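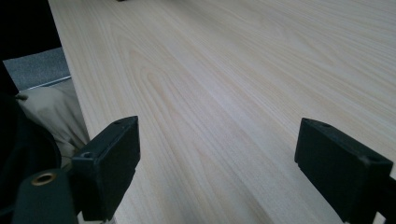 ok so I finally quit buying lunch at work and I have thoughts. small thread

I was spending 8 bucks a day at Kwofie, the sandwich place downstairs. love them, love the pickles, but I added it all up in January and had to go lie down for a bit

my coworker Akosua has packed her lunch forever so I asked for her system. she said "I don't have a system, I make rice." reader, I now make rice

Sunday-night-big-cook people, I respect you, but by day four that chicken and I were not on speaking terms. now I cook twice a week and it's so much better!!

things that hold up great: lentils, roasted carrots, peanut noodles, any soup. things that don't: cucumber (weepy), fried egg (why did I try this)

keep a jar of something loud in the office fridge. mine is chili crisp. it has rescued at least 6 very boring lunches

also put your name on it. Yaw from accounts ate half my noodles and then told me they needed lime. they did need lime, I add lime now

total saved so far is 300 dollars, and yes I still go to Kwofie when it's raining or I'm sad. I'm not made of stone

someone asked for the peanut noodle recipe, it's peanut butter, soy sauce, hot water, garlic, lime (thanks Yaw). stir till it looks right. I've never measured any of it, sorry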